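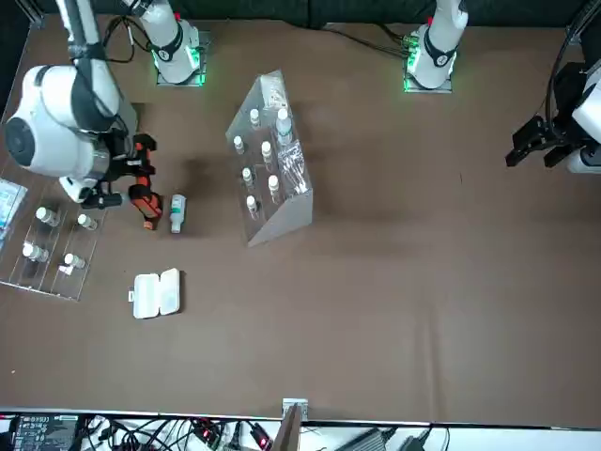

Issa Haddad wrote to me last week to say that I had the water all wrong. Seventy percent hydration is a fine place to start, he said, but with a flour as thirsty as the one I keep raving about I was starving the dough, and I should go up a good bit and stop being scared of sticky hands.

So I did! And oh, the difference. I have been making pan pizza nearly every weekend since spring, and I thought I had my recipe nailed down. The old version was 700 grams of flour, a pinch of yeast, salt, a glug of oil, and water measured by a person who wanted a tidy kitchen. The new one is the same except that I went up to 79 percent, and the dough turned into this wobbly, shiny thing that I could barely get out of the bowl. I loved it right away.

A few notes, for those of you who asked after the last post.

I don't knead it. I stir it with the handle of a spoon, leave it half an hour, then wet my hands and fold it over itself four times, once on each side. Rest, fold again, rest, fold again. By the third round it holds together and you get those big lazy bubbles under the skin (I poke them, I can't help it). Then it goes in the fridge overnight, or two nights if I forget.

The pan matters more than I wanted it to. My old cookie sheet gave me a pale bottom every single time. Renzo Greco lent me a heavy dark one with high sides and I've been very slow about giving it back. Sorry, Renzo. I oil it much more than feels decent, and the edges fry up brown and crackly.

For heat, I turn the oven as high as it goes, and I bake on the lowest rack until the bottom is done, then move it up for the cheese. Mine takes around 300 extra seconds on the top rack, but I'm standing there with the light on the whole time, so I go by color.

Toppings so far: crushed tomatoes with nothing but salt, potatoes sliced so thin they curl, and one with onions and anchovies that my sister ate most of before I sat down. The potato one is the best thing I've made this year. Put rosemary on it, and more oil than you think, and eat a corner piece first.

Next weekend I want to try swapping some of the white flour for rye. Issa, if you're reading, how much more water does rye need?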